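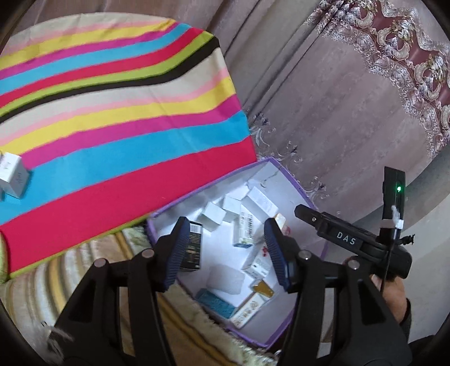
Workshop notebook, ground support equipment, Amholm airfield
December, morning

Carrying on with the Favow battery unit for the flight line light towers. The squadron wants a yes or no on whether it can replace the diesel sets for night launches. I've been leaning no since the brochure arrived and I'm trying not to let that run the test.

Brochure says 239 minutes at full output. It doesn't say at what temperature, with which lamp head, or what they count as the end. I wrote to Favow asking for their test conditions and got the brochure back as an attachment.

Set up in the unheated end of the bay with the big door cracked open, so close to what the ramp feels like before sunrise. Standard lamp head off one of our own towers, light meter on the stand at the usual spot by the tool crib, unit charged overnight on shop power. Charger showed full. I have only the charger's word for that. 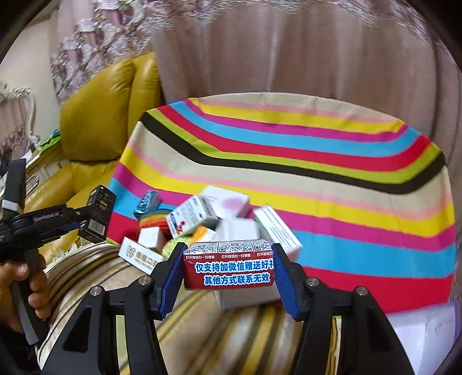 Renata Kolb
Equipment technician, ground support shop

First run: 195 minutes to cutoff. No warning light beforehand that I noticed, and I was sitting in front of it. The gauge still showed a bar when the lamp went out. For a crew chief doing a preflight walkaround, that gauge is worse than having none, and I'd want it taped over if we buy these.

Before anybody calls Favow liars: our lamp head is old and may pull more than theirs. The clamp meter says it's within the placard, but that meter is due for calibration and I don't want to hang an argument on it. Borrow the one from the avionics shop and repeat.

Second run, same setup, after a full recharge: stopped early. Cutoff again, but the connector was warm to the touch and the lamp came back when I wiggled the plug. So that one is a connector problem and I'm not logging it as a runtime. Pulled the plug apart. Pins look clean. The locking collar doesn't seat all the way unless you push and twist at once, which you won't do in heavy gloves.

Probert sent over their write-up from when they had the same unit on loan. Very cheerful. They ran it indoors, in summer, and the log sheet has the lamp on low for part of the time. I can't use any of it except the noise readings. Those look fair. It is a quiet machine, I'll give it that, and the line crews would be glad to hear each other talk.

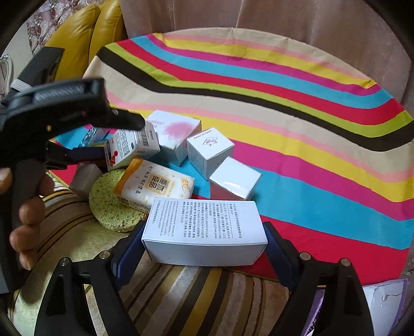 White carton held lengthwise, text panel facing up.

Other item: the Fluturent adapter cable. Supposed to let the battery unit feed the old towers without rewiring them. Plugged and unplugged it 7 times and the strain relief had already crept back from the shell. Maybe I got a bad one. We have 2 on hand, so the other goes on next and I'll mark the jacket with paint pen to see if it moves.

To do
Repeat the first run with a calibrated meter
Same again with the door shut, to get some idea what the cold is costing us
Try the collar with winter gloves on
Ask Favow once more for test conditions, in writing
Find out what a replacement battery costs. The quote leaves that line blank

Told the line supervisor not to turn in any diesel sets yet. Unit is back on charge, tag on the handle, please leave it alone until I've done the next run.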